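Let the Socks Be Odd

I gave up matching socks in April and I'm not going back.

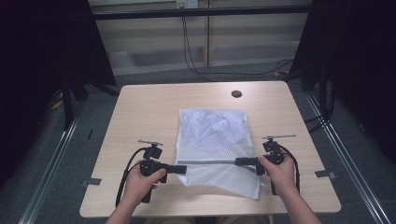 For years I did the whole routine. Wash them, dry them, tip the lot out on the bed and then stand there like I was playing the world's dullest card game. Black with black, except one black is a bit navy and the other has a gray toe. At the end there were always 6 left over with no partner, and those went into a shoebox, where they waited for a reunion that never came. I moved to Oteden with that shoebox. I paid movers to carry it!

People have tried to help. My sister swears by mesh bags, one for each person in the house, zipped shut before anything goes in the machine. She's probably right, and her kids do have nice tidy drawers. A neighbor told me to buy 25 pairs of the exact same sock and throw out everything else, which is smart too, but I like my socks. I like the green ones with the foxes – even now there's just the one.

So I wear what comes out of the drawer. Left foot stripes, right foot foxes, off to work. In all these months exactly two people have said anything, and one of them wanted to know where I got the stripes (the market in Stilten, if you're curious).

I do still match them for funerals and job interviews. My mother thinks this proves her point. I think it proves mine, because twice a year is about how often I can stand doing it.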